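Sorting Bins and Shoe Shelves: Tips From an Open Day

Filed under: Storage, Workshop, Entryway

I went to the Kendico open day in Bredmont on July 14, 2019, mostly to see the robots, and came home with a page of notes on storage. The demonstration I stayed longest at was a two-armed machine working over a plastic bin on the floor, next to some yellow shelving. I watched it for 90 minutes, with one break for coffee. Most of what follows works just as well with human hands. 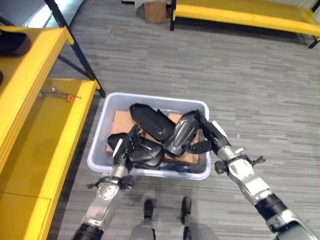
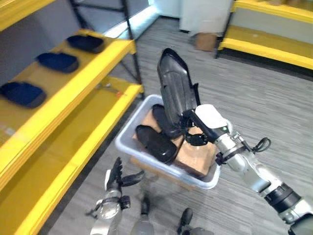

Two moments from the bin demonstration. The shoes on the shelf are in the second picture.

Put cardboard in the bottom of the bin

Both bins had cardboard under the items. I have started doing this at home with the boot bin by the back door. Cut a piece from a shipping box a little smaller than the bottom of the bin so it lifts out without a fight. It catches grit, and when it gets dirty you recycle it and cut another. For a bin of metal parts, use two layers with the ridges running in opposite directions.

Don't fill a bin past the rim

Jailson Peixoto, who was running the demonstration, told us that a heap is the hardest thing to pick from. The arm has to get around an item to grip it, and if three other things are leaning on that item they all come along. The same goes for a drawer of kitchen lids. If you can't take one thing out without moving another, the bin is too small or there is too much in it. Move the overflow to a second bin before you buy anything bigger.

Pick a bin you can see through a little

Clear bins look messy on a shelf and solid ones hide everything. The cloudy white kind is a fair compromise. You can tell from across the room whether it is full or nearly empty, and it doesn't show scratches much. Get one with a wide rolled rim if it will be carried, because the thin ones cut into your fingers. Mine is 18 inches long and fits under the bench in the mudroom.

Store shoes all facing the same way

On the shelf the shoes were lying on their sides in a row, with the openings up. I had never stored shoes like that. I tried it at home with canvas slip-ons and it does save depth on a narrow shelf. I would not do it with leather dress shoes or anything with a soft collar, which can crease. Whatever way you choose, do every pair the same. Leanne Holroyd, another visitor, said she keeps her kids' shoes heel out so they can grab them by the back – I have copied that for the winter boots.

Keep the bin between you and the shelf

The bin stood close beside the shelving, a short reach away. At home I used to sort laundry and shoes in the middle of the room and walk back and forth. Now I set the bin at the foot of the shelf and stay in one place. A job that used to take most of an evening is done before supper.

Sort on a low-pile floor

Small screws vanish in a thick rug. If you are emptying a parts bin, do it on a hard floor or flat carpet, or put down an old bed sheet first. When you finish, lift the sheet by its corners and tip what's left into a jar.

Give tools their own shelf

A screwdriver left on a shelf with shoes or parts will roll to the back and stay there. A strip of non-slip drawer liner stops it. So does a shallow tray, and a baking sheet that has seen better days will do.

Use both hands

Peixoto's other piece of advice was about speed. People tend to hold the bin with one hand and pick with the other. If the bin is heavy enough to stay put, let go of it and use both hands. I timed myself with a box of plumbing fittings and it made a bigger difference than I expected. Put a brick in a light bin if it slides.

If you want to go

The next open day is in October. Park on the Baidoo side of the building, as the front lot fills early. There is also a Pivum table with shelf brackets and casters for sale. I bought 7 casters by mistake and have one spare after doing the workbench and the small cart, which has three. Bring a sweater, and ask questions while the machine is being set up – the staff have more time to talk then.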